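Illton Finger Millet Seed Scan Set

Data card, version 4

Contents
The set holds flatbed scans of finger millet seed and the matching genotype calls for 126 landraces. Each landrace has one folder. A folder contains the scans, a table of seed measurements and a VCF file. Landrace codes follow the Trinex list and do not change between versions.

Source
Seed came from the Skindville store and was grown out for one season before scanning. Leaf tissue for DNA was taken from the same plots. Passport data (district, altitude, local name) is in passport.csv. Blank fields mean the collector left no entry.

Processing
Reads were aligned to the Wuyts draft assembly. Sites with a call rate under 90 percent were dropped. Seed outlines were traced by script and checked by Bo-ram Min and Unai Bustamante. Touching seeds were split by hand or removed from the table.
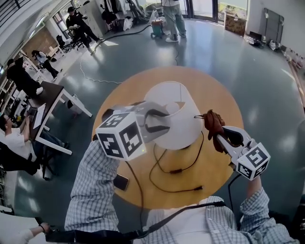

File layout
scans/ TIFF, one file per tray
traits/ CSV, length and width in millimeters
calls/ VCF, compressed and indexed
passport.csv
CHANGES.txt

Known problems
Seed color values are not comparable between trays scanned in June and later trays. The scanner lamp was replaced and no color chart was used before then. Length and width are not affected.
Three landraces have scans but no calls. They are marked NC in passport.csv.
Local names are spelled as the collector wrote them. Duplicates under different spellings have not been merged.

Use
Free for research and breeding. Please cite the version number. Send corrections to Cheuk-hei Ko (genotypes) or Eirlys Phillips (scans and traits). Requests for seed go to Rebecca Pagano and need a signed transfer form.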